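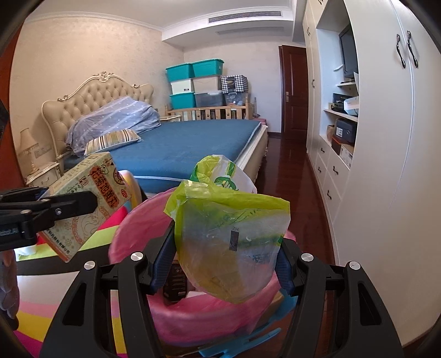

Clirner Residential Services - household waste guidance for residents of Prosteden and Jodavport. Please read the full thread before the December collections. (1/7)

Bedroom bins are often overlooked on collection morning. Residents are asked to empty every bin in the home by 7 a.m., including small lined bins kept beside a bed. (2/7)

Soft plastic bags and wrappers should be placed in the general bin. They are not accepted with rigid plastics at the Bermúdez depot. (3/7)

Medicine cartons may be recycled as cardboard once they are empty. Please remove the leaflet and any blister strips, then flatten the box. (4/7)

Unused or expired medicine must not go into a household bin - this includes herbal and over-the-counter products. Return it in its original carton to a participating pharmacy. (5/7)

Liners should be tied before they are lifted out. The 85 collection points in Jodavport do not accept untied liners. (6/7)

Replacement liners are available at the Prosteden office, limited to 200 per household each year. Proof of address is required. (7/7)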